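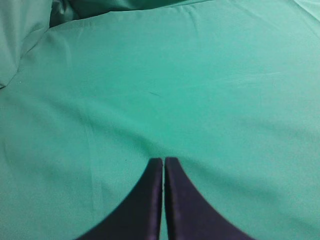

benchrat60
Posted March 20, 2019
Back from the Uso open day in Hemville. Cloth folding demo was the best part — green sheet, two finger gripper, slow as heck but I stayed for 25 minutes. Anyone else go?

tillerman
Went in the morning. Slow is right. My kid folds faster and she hates it

benchrat60
sure but towels are hard for these things. no fixed shape

ko_ureo
Disagree it was the best part. The Ureo sorting line next door was way more useful. Cloth stuff is a party trick imo

tillerman
Sorting line was down when I got there. Long line for nothing

mengfan
Did they say if the Meng arm is for sale yet? Couldnt hear the guy over the compressor

benchrat60
August, he said. No price. Didnt get a flyer either, they ran out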